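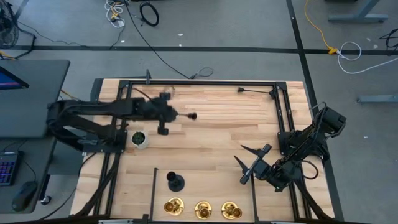 Rustuvon's worktables are getting plants, and you can adopt one

24 November 2021

If you've been by the Rustuvon workrooms this month you may have spotted a little green thing in a small white pot sitting on one of the butcher-block tables. I spotted it, anyway, and I got so curious that I went and asked, and now I have a news item and (I'll admit it up front) a plant of my own on the kitchen windowsill.

The plant is part of Mushi, a scheme to put something living on the worktables over the winter. There are 17 tables in the building and the plan is for each one to have a pot by April. You sign up for a table, you look after its plant, and in spring you can take it home if the two of you have hit it off. I love this so much!

Man-sik Min, who runs the front desk, came up with it after a very gray November last year. "You walk in, the floor is concrete, the sky is the same color as the floor," he told me. "I wanted one green thing to look at." He started with cuttings from home, then got a bit carried away, and by the time he brought the idea to the Rustuvon members' meeting he had 70 of them in yogurt cups and needed somewhere to put them.

I know what he means about the floor. I've always liked the wood in there, all those narrow light strips side by side, and it's a nice surface to look at when you're stuck on something. But between the wood and the gray and everything black, there wasn't a lot of color going on. Even one small plant changes that. It's about the first thing my eye goes to now when I look at that table.

The pots

The pots come from Plalar, the garden place out past the bypass, which let Mushi have a batch of them at cost – 400 dollars covered pots, potting mix and a couple of bags of grit, and the members' fund paid for it. White was Man-sik's choice. He says people find them more easily when they're putting things away, and he also says terra-cotta leaves rings on wood, and he has strong feelings about rings on wood. Every pot gets a cork mat if it's staying in one place for more than a day or two. Bring your own mat if you have a nice one.

As for what's in them, it's mostly succulents and succulent-ish things, the kind of plant you can forget over a long weekend. Nobody has to be good at this. I killed a cactus in college, and they still let me sign up (I did mention the cactus).

How to sign up

The sheet is on a clipboard at the front desk. There were 10 tables left when I looked, and the ones near the windows were going fastest, so don't hang around if you want one of those. Write your name next to a table number and Man-sik will give you a plant and a small card with the watering dates on it. You don't have to be a full member, day-pass people are welcome too, but you do need to be in the building every couple of weeks or find a friend who is.

A few house rules, which I copied off the clipboard:

Water at the sink, let the pot drain, then put it back on the table.

Keep the plant where it won't get knocked. If somebody is using the table, ask before you reach across.

No plant food without checking first. There was an incident with coffee grounds.

If yours starts looking sad, take it to the front desk. There's a shelf there for the poorly ones.

Skallska wants in too

I also hear that Skallska, the café on the corner, is asking whether it can borrow the idea for its window tables. Man-sik says he has plenty of cuttings and they only have to come and get them. The café people are talking about a swap morning in April, when the Mushi plants go home with whoever has been looking after them – you'd bring one plant, leave with a different one, and there'd be cinnamon rolls. No date yet. I'll put it up here as soon as I have one.

Meanwhile the front desk is looking for small watering cans with a thin spout, the kind that doesn't splash. If you have a spare one in the garage, drop it off any time during opening hours and put your name on the bottom if you want it back. They could also use an old tray or two for the shelf.

And if you see me at the sink holding a tiny white pot and looking nervous, that's table six. She's called Doris and so far she's doing fine.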